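demo collection log, Birkstead bench, October. thread bc Antonina asked how its going

1/ goal is 800 hand demos of one task. pick up a washer, drop it in the cup. you hold the gripper yourself, squeeze, move, let go. no arm involved yet

2/ at 614 as of lunch. threw out 12 this morning, all me going too fast. policy learns your bad habits too, ask me how i know

3/ start every take fingers open, low over the wood, hold a beat. then go. if you skip the pause the trimming script eats the first bit of the grasp
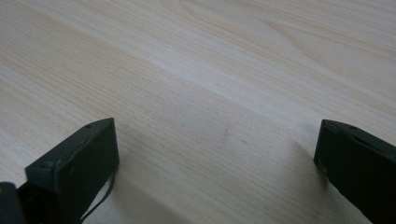
fingers open, bare wood between them. two tiny specks and all

4/ Myroslav wants to do the rest by teleop on the Stelmakh arm. tried it. slower, and my wrists drift when i cant feel teh contact. he's better at it than me tbh

5/ so: hand demos for the grasp, teleop for the last 48 so we get some with the real arm's reach limits. will mix and train overnite

6/ need more washers. back at it 3pm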